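Call for Participants: Night Shift Sleep Diary Study

Acharya Sleep Research is looking for adults who work nights to keep a sleep diary for 10 weeks. The study is run from our office in Morkmont and most of it can be done from home.

We want to know how people on regular night shifts divide up their sleep. Some sleep in one block as soon as they get home. Others take a few hours in the morning and a nap before work. Most published advice assumes the first pattern, and we would like to have a better record of what people do when they have children to pick up, second jobs, or noisy neighbors.

Who can take part

You can apply if you are between 21 and 64, have worked night shifts for at least six months, and expect to stay on nights until the study ends. A night shift means one where at least five of your working hours fall between 10 p.m. and 7 a.m. Rotating schedules are fine as long as half or more of your shifts are nights. We are recruiting 80 people. Warehouse, hospital, bakery, security, transit and cleaning staff are all welcome, and so is anyone else who meets the hours rule.

You cannot take part if you are being treated for sleep apnea or narcolepsy, if you are pregnant, or if you take prescription sleep medicine more than twice a week. Coffee, tea and energy drinks do not rule you out. We will ask you to write down how much you have and when.

What you will do

You will come to Morkmont for an intake visit, which takes two hours. You will fill out questionnaires on your health, your commute and your work schedule, and a member of the study staff will show you how to use the diary. The diary is called Melix. It runs on a phone, and a paper version is available if you prefer it.

After that you make two entries a day, one when you wake up from your main sleep and one before you start work. Each entry takes a few minutes. You will also wear a wrist monitor for 3 of the weeks – we will tell you which ones at intake.

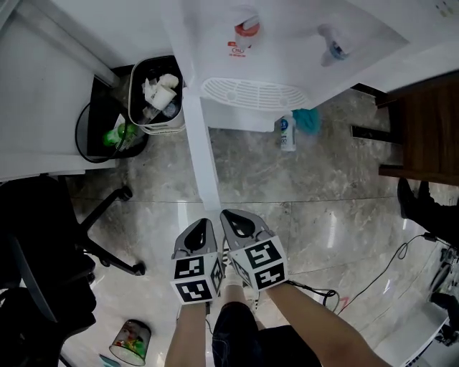 Do I have to change when I sleep?
Keep the hours you normally keep, including on your days off, and record them as they are.

There is a phone call with study staff at the halfway point and a short closing visit, either in Morkmont or at our Cilley office. Bring the wrist monitor and its charger to the closing visit.

Payment

Participants who finish the study receive $640. It is paid in two parts, half after the halfway call and half at the closing visit. If you stop early you are paid for the full weeks you completed. Parking is free at both offices, and bus fare is refunded if you keep your ticket. Payment may count as taxable income.

Privacy

Your employer will not be told that you applied or took part. Diary entries are stored under a number instead of your name. Results will be published for the group as a whole. You can leave at any time without giving a reason, and you can ask us to delete your entries up to the closing visit.

How to apply

Call the study line at extension 1182 or stop by the Morkmont front desk and ask for the night shift form. The line is staffed from 6 a.m. to 7 p.m. so that you can reach us on your way home. Leave a message outside those hours and say what time of day we should call back – we will not ring you while you are asleep if we can help it.

Applications close at the end of December. Intake visits begin in January, with early morning and late afternoon slots.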